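August 25, 2018

## Drusel sets budget for second batch of hand-held grippers

Drusel has approved the purchase of 36 more hand-held gripper units for its laundry-handling work, bringing forward an order that had been planned for next year. The units will be bought from Semetti, which supplied the first batch of 19.

The order is split into four deliveries. Parisa Babaei, who manages equipment planning at Drusel, said the split lets her team inspect each lot for finger wear and linkage play before the next one is released. Units that fail inspection go back at the supplier's cost.

Spare fingers are budgeted separately. The plan allows for 1,000 replacement fingers, stocked at the Aventon site and issued in pairs. Under the first contract, fingers were ordered as needed, and several units sat idle while parts were in transit. Mounts, cables and storage cards now have their own line as well. They were previously charged to general supplies, which made the cost per unit hard to track.

A competing bid from Odukoya was lower on unit price but did not include calibration. "Once we added calibration and shipping, the two bids were close," said Olanrewaju Okonkwo, who reviewed both offers. "Switching would also have meant new mounts and a second set of spares."

Folding denim remains the task with the heaviest demand on the grippers, and the acceptance test has been rewritten to include it. Each new unit must hold a waistband and a hem through a full fold without slipping. Shirts and light fabrics stay in the test unchanged.

The purchase does not cover robot arms. Drusel will budget for those separately after the third delivery has been inspected.
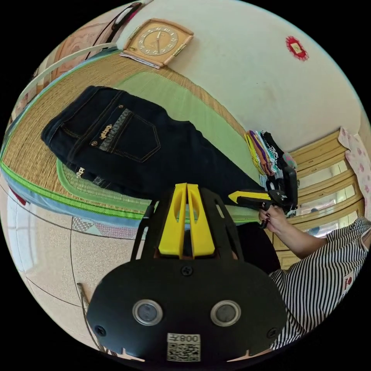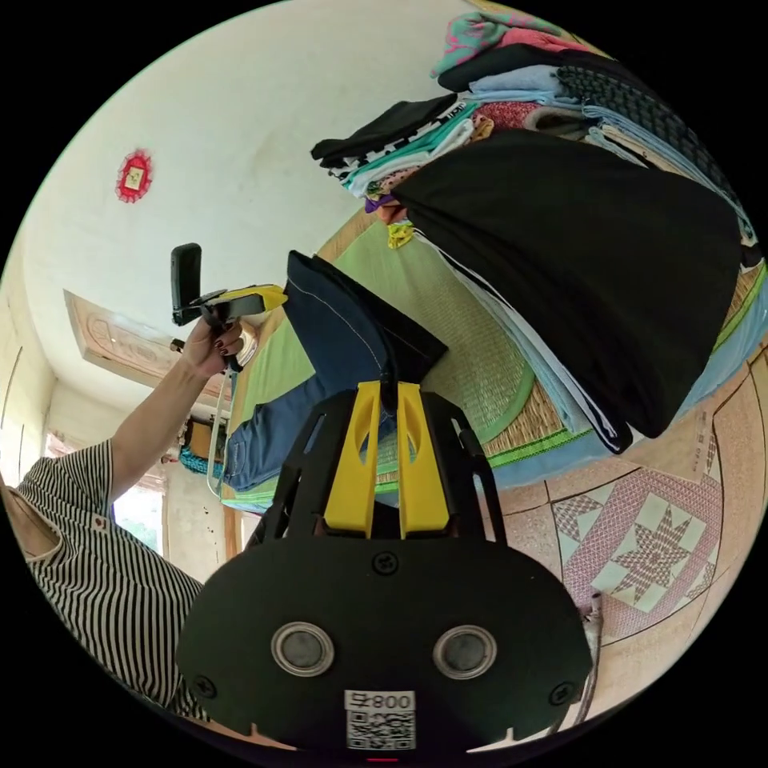 *Work on jeans with yellow-fingered hand-held grippers, with folded clothes stacked nearby.*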